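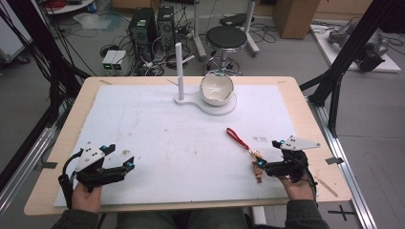
The table with the foam board on it, bare wood showing around the edge

How do I protect a light wood table without making it ugly?
posted by palewoodproblems, 934 views

Hi all! We moved to Gelville in December and finally bought a grown-up table, the Quintana in the pale finish. It was 700 dollars, the most I have ever spent on anything with legs, and I am now a nervous wreck around it. We eat on it, I do my taxes on it, my kid glues things to other things on it.

Right now I've got a big white foam board on top. It was cheap, it's light, and I can slide it behind the couch when people come over. But it dents if you look at it wrong, and I have no idea if it's okay to leave it there all the time. Will the wood underneath end up a different color from the strip around the outside? The table gets strong sun until about lunchtime.

The other thing is that everybody in this house walks in the door and drops whatever they're holding right on the table. Bags, mail, sunglasses, metal stuff. I've asked nicely. I've asked less nicely.
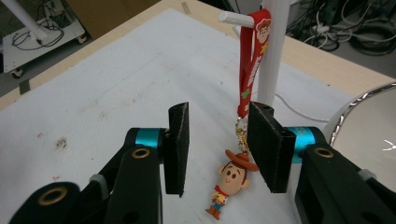 Woody, one of our many keychains

So I guess I'm asking two things. Is there a cover that doesn't look like a school cafeteria? And should I be putting something on the wood itself first? The store tried to sell me a wax called Soltis and I panicked and said no.

crumbsandall

Yes, it can change color. Mine did, and I was so mad! I left a runner down the middle of a maple table for one whole summer and when I took it off there was a perfect stripe. It evened out a lot once I left the whole thing uncovered for a few months, but I can still find it if I look. Take the board off whenever you're not using it, or at least shift it around. And pull the blinds in the morning if you can stand to.

For the dropping problem, put up hooks. I put 3 by the door at kid height and that fixed most of it (my husband remains a work in progress).

tableguy_retired

Find out what finish is on it before you put wax on anything. If it's lacquer or polyurethane you don't need wax, and it can leave a haze. If it's oiled, use the oil the maker tells you to. I've never used Soltis so I can't speak to it. Call the store and ask, they should know.

For a cover I'd get a felt-backed table pad cut to size. Lelus makes one, and I'm sure there are others. Skip clear vinyl. It can stick to some finishes in the heat and you'll be sorry. With any cover, lift it and wipe up right away when something spills, or the water sits under there and you get a ring.

palewoodproblems

Thank you both! I called and it's lacquer, so no wax, and I'm glad I panicked. I'm going to measure for a felt-backed pad and keep using the white top for messy stuff in the meantime. 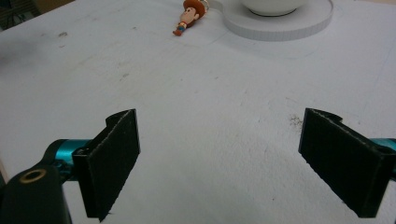

Scuffs and little specks on the white top, with the bowl and plate at the back

Does anyone know if those come off? I tried a damp cloth on one corner and the mark just got bigger.

crumbsandall

Try a white eraser, the plain school kind, and go easy. If it's paper-faced don't get it wet again or it'll bubble up. I'd just flip it over!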